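The Trendmont page still says its Skisard fingers will "handle anything in the home." I've read that line on every gripper page since April and I've yet to see it hold up, so I bought a pair for $600 and put them on our two-arm table.

Hard things are easy. The cheap set that came with the arms, at $75, managed those too. I wanted to know about cloth, pouches, and anything with a soft skin, picked up and dropped in a plain white bin.
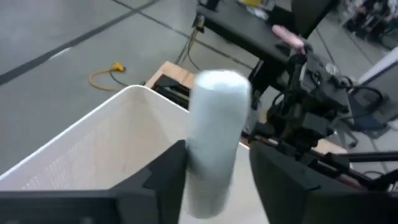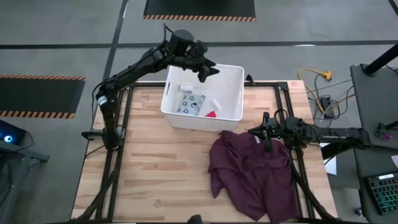

My scoring is crude. A grasp counts if the item goes up, stays up, and lands where I meant it to. On small soft items the Skisard pair got 9 out of 13, and the old fingers got the same. I ran it again with the Gullano controller in place of the Ackah one and saw smoother closing but no better score.

Cloth is a different story and I don't trust my own numbers yet. A fold that stands up is a gift to any finger. A flat one isn't, and I suspect the demo videos pick their folds with care. I'd also like to know who sets the grip force in those videos - mine took an evening of fiddling, and the manual gives one paragraph to it.

I'm keeping the new pair on for now, mostly for the pointed tips. Whether they're worth eight times the money is another matter. The old ones are in the drawer and they're staying there until I've done the towels.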